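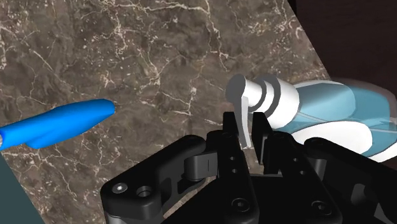

marblemoth
Forum moderator, Stone and Surfaces
March 25, 2021

Brown marble for a kitchen, then. Who's living with it? I've wanted a dark one with pale veins for years and I'm properly smitten with the chocolatey sort, white and cream threads running all over the place like a road map! Kullow have a slab in their yard at 300 a square metre and I've been back to stroke it twice since February.

tealeaf30
Do it!! Ours went in two years ago and I still say good morning to it. Crumbs vanish on the brown bits. Lemon juice is the enemy, so keep a cloth handy.

Cultus
Lovely stuff but I'd never have it by a hob again. Etch marks show far more on dark stone than on white, whatever the showroom tells you. Go for granite.

tealeaf30
Can't agree, Cultus. Get it honed instead of polished and the marks hardly show. Ours is honed and I cook every single day.

Cultus
Honed drinks up oil though. Swings and roundabouts.

pantry_goblin
Has anyone used Prova sealer on theirs? Mine was Tjoa and I had to redo it every few months.

marblemoth
Not yet, but it's on my list. Honed sounds very tempting, I must say. Kullow want 400 for that finish, gulp. Would you run the same stone up the wall as well, or is that too much brown?

tealeaf30
Up the wall! All the way up!

Cultus
Plain tiles.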